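From the bench – the arm that wouldn't let go

Evening, all. I promised last time I'd write up our January hiccup, so grab a cuppa and settle in, because it's a bit of a tale and I come out of it looking only moderately clever.

Most of you know we've had the two-armed rig up and running at Ellery since spring, and that the job I've been teaching it is small stuff on a table. Pick up a block, put it down over there, leave the crockery alone. It sounds like a doddle until you try it. Châu Trịnh does the software and I do the nuts and bolts, and between us we'd got to the stage where we trusted it enough to turn our backs for a minute. You can see where this is going.

The fault itself was simple enough to describe. The gripper would close on a block, carry it where it was meant to go, lower it, and then not open. The controller was quite sure it had opened! It logged the release, ticked the box and moved on to the next pick with the last block still in its fingers. The first time it happened I laughed. The second time it went back for another block and drove the one it was holding into the tabletop hard enough that the joint tripped out with a bang I felt in my fillings.

So, out came the manual. I swapped the finger pads first, thinking they'd gone tacky, and that made no difference whatsoever. Then I re-ran the calibration, which takes ages and achieved nothing. Then I blamed Châu's new release routine (sorry, Châu), and we rolled everything back to the December version and got exactly the same behaviour, so that was an afternoon gone and an apology owed. I bought lunch.

What we finally did was the thing we should have done at the start, and that was run it over and over with logging turned right up and look for a pattern. It took 800 cycles to get one we believed. Out of those, 24 were bad releases, and every single one came when the forearm was rotated past a certain point with the wrist tucked under. Straight arm, no trouble. Arm folded, every so often, stuck.

Once you know that, you go looking at the cable. The gripper lead runs back along the arm with a bit of slack in it for movement, and I'd tied that slack down neatly with a couple of zip ties when we first put the thing together. Very tidy. I was proud of it. With the wrist folded under, though, my tidy zip tie was pulling the lead tight right at the connector, and one conductor inside had started to break up. The open command went down the wire and the gripper never heard it. Meanwhile the position reading, on a different conductor, was dropping out too, and when it dropped out the driver helpfully carried on with the value it expected to see. So the log said open, because the log was guessing.

That last bit is the part that bothers me. A broken wire is just a broken wire, and they're rated for a lot of bending but they don't last forever. Software that fills in a missing reading with the answer you were hoping for is a different kettle of fish. Châu has changed it now so that 3 missed readings in a row stop both arms dead where they are and put up a message you have to clear by hand. It's annoying. It has stopped us a few times for nothing much, and I've told Digby Merrick he's to leave it exactly as it is no matter how much he grumbles.

The lead's been replaced, the new one has a proper loop in it, and there's a soft strap where my zip tie used to be. I've also cut the closing force by a fair bit. Blocks don't need crushing, and if the thing does hang on when it shouldn't, I'd like to be able to get my fingers out with the power off. Which brings me to the other change: the stop button is now on my side of the table, within reach. It used to be on the shelf behind the monitor. I know, I know.

We've started the long soak test on the repaired arm, nearly 4000 cycles so far, with no bad releases. I'm not calling it fixed until we've done a decent stretch with the wrist folded the whole time, as that's where it always went wrong. We've been mixing up the objects as well, partly to give it some variety and partly because I got thoroughly sick of blocks.

A few from the bench while we were at it:
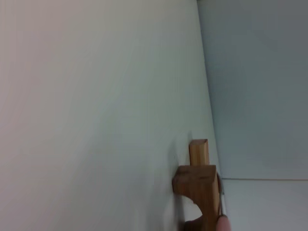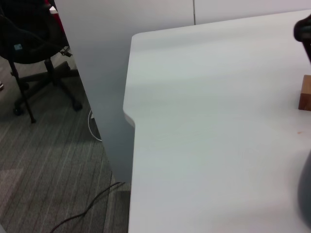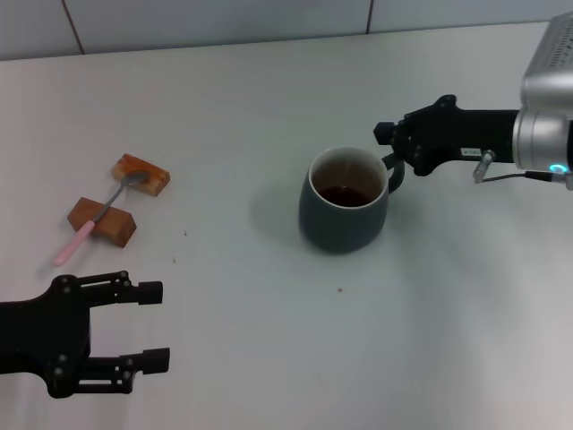
Tayla Hapeta wrote back after reading the draft of this to say that her lot at Istard had the very same thing with a stuck-closed gripper, only theirs was the connector backing out a hair each time the arm swung. She reckons a dab of paint across the connector and its socket is the cheapest inspection tool going, as you can tell at a glance if it's shifted. She also asked whether stopping both arms dead is the right call when one of them might be holding something over the edge of the table, and whether we'd thought about a slow lower instead. We had, for all of five minutes, and decided that an arm which doesn't know where its fingers are shouldn't be lowering anything. Tayla isn't convinced. She's going to send me her wiring photos and her version of the stop logic, and I'll put both in the next issue if she's happy for me to share them.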